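Nolach Sync 2

Backup and file sync for households and small offices

Nolach Sync keeps a set of folders the same on every computer you own, and keeps older versions of everything in them on a server. Version 2 runs on Mac, Windows and Linux. There is a web page for reaching your files from a borrowed computer, but you do not need it for everyday work. The synced folders sit on your own disk and open in the usual programs.

What it does

You pick the folders. Nolach Sync copies what is in them to your storage space, then watches for changes. When you save a document on the desktop machine, the changed parts are sent up and the laptop collects them the next time it is online. If the laptop is asleep or out of range, nothing is lost. It catches up when it wakes.

Only the changed parts of a file are sent. A large mail archive that gains one message does not have to be uploaded again from the start, which matters on a slow line. You can set a limit on upload speed, and a different limit for working hours. Many customers let it run at full speed from 11 p.m. and keep it low during the day.

Files are encrypted on your computer before they leave it. The key is made from your passphrase, and we do not hold a copy. Please write the passphrase down and keep it somewhere safe. If you lose it we cannot open your files for you, and neither can anyone at Zaltau, the hosting company that runs the servers.

Plans

There are two plans. They use the same software and the same servers.

Home: 200 GB of storage, up to five computers, old versions kept for 30 days.

Office: storage as needed, any number of computers, old versions kept for a year, shared folders with separate permissions for each person, and telephone support.

Both plans are paid monthly or yearly. You can move from Home to Office at any time and the files stay where they are. Moving from Office to Home works too, as long as what you have stored fits in the Home allowance. Shared folders become private folders belonging to the account owner.

There is a free trial of the Home plan. You do not need to give a card number to start it. When the trial ends the account stops accepting new files, but you can still download what is there for another month.

Installing

Download the installer for your system, run it, and sign in with the email address you registered. The first screen asks which folders to sync. Documents and Desktop are ticked to begin with. Untick them if you would prefer to start with something small.

The first upload takes a long time on most home connections. Leave the computer on and let it finish. You can go on working, and you can shut down in the middle if you have to. It picks up from the last complete file.

On the second computer, install and sign in the same way. You will be asked for the passphrase. After that, choose whether each folder should be downloaded in full or shown as a list of names, with files fetched when you open them. The second choice is useful on a laptop with a small disk, but files you have not opened will not be available offline.

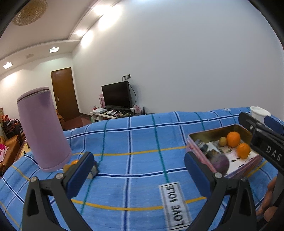
Checked cloth in blue with yellow and green stripes, against a white wall.

Versions and deleted files

Right-click any file in a synced folder and choose Older Versions. A window opens with a list of dates and sizes. Select one and press Preview to look at it, or Restore to bring it back. Restoring does not throw away the current version. It is kept in the list along with the others.

Deleted files are treated the same way. Open the folder they were in, choose Show Deleted, and they appear in gray. Whole folders can be restored in one step. If you delete something on one computer it disappears from the others as well, so check here first if a file goes missing.

When two people change the same file at the same time, Nolach Sync keeps both. The second one to arrive gets the name of the computer added to the end of its file name. It will not try to merge them. Text files, spreadsheets and pictures are all handled this way. For database files that are open all day, we recommend syncing an exported copy and leaving the live file out.

Sharing

To send a file to someone who does not have an account, right-click it and choose Copy Link. The link can have a password and an end date. The person at the other end sees a plain page with a download button and no advertising.

Shared links have to be readable by the person you send them to, so the file is given its own separate key, which is part of the link. Anyone with the complete link can open the file. Use the password option for anything sensitive, and send the password by some other route.

Shared folders are part of the Office plan. Each person can be given permission to read, to read and write, or to manage the folder and invite others. Removing a person stops any further syncing on their computers. Files they have already downloaded stay on their disk.

The Dreltberg box

The Dreltberg is a small storage box for offices with several computers on the same network. It keeps a local copy of the shared folders, so that large files travel between desks without going out over the internet first. It is optional and works only with the Office plan.

Setup is done from the Nolach Sync program on any computer in the office. Connect the box to the router with the cable supplied, switch it on, and wait until it shows up under Devices. Give it a name and choose which folders it should hold. The files on it are encrypted in the same way as those on the server.

If the box is stolen or breaks down, syncing goes on through the internet as before, only slower. A replacement box fills itself from the server.

The box does not work as a general network drive. You cannot browse it from a television or a printer.

Known limits

File names can be up to 229 characters long, including the extension. Longer names are skipped and listed under Problems in the main window.

Symbolic links are stored as links and are not followed. Mac file tags and comments are kept between Macs but are not shown on Windows. File permissions are kept on Mac and Linux.

Network drives can be synced only if they are connected when you sign in. External disks can be added, but if one is unplugged the program pauses that folder and waits for it. It does not take the missing disk to mean that the files were deleted.

Version 2 cannot read accounts made with version 1 until they have been converted. Open version 2, sign in with the old address, and choose Convert. Do this on one computer only, and update the others afterward.

From customers

"I write at home and keep the accounts at the shop, and I used to carry a memory stick back and forth. Now I don't. The upload limit was set too low when I first installed it, so it took most of a week before everything was up. I would look at that setting first." Idun Engebretsen, Home plan

"We tried three services for the drawings. This one was the only one that coped with our big files without locking up the line for everyone else. I would like to see folder sizes in the web page." Sverre Eide, Office plan

"Restored a deleted folder of 342 scanned letters. All came back with the right dates." Margit Tangen, Home plan

Support

Home customers can write to us through the Help menu. The form attaches the program's log, which lists file names but not contents. You can remove the log before sending, though it usually makes our answer slower. Office customers can also telephone between 9 a.m. and 5 p.m. Lovisa Björklund looks after new Office accounts and can help with moving from another service. Sylvie Lévesque answers in French.

The program is developed by Blomqvist, who also handle billing, so that is the name you will see on your card statement. Invoices can be downloaded from the account page under Payments. If you need a company name or purchase number on the invoice, fill it in before the next payment is taken. We cannot change an invoice after it has been issued.

Updates to version 2 are free. The next one is planned for December and will add folder sizes to the web page and a setting to pause syncing on mobile connections.

Download for Mac
Download for Windows
Download for Linux
Start a free trial
Compare plans
Read the manual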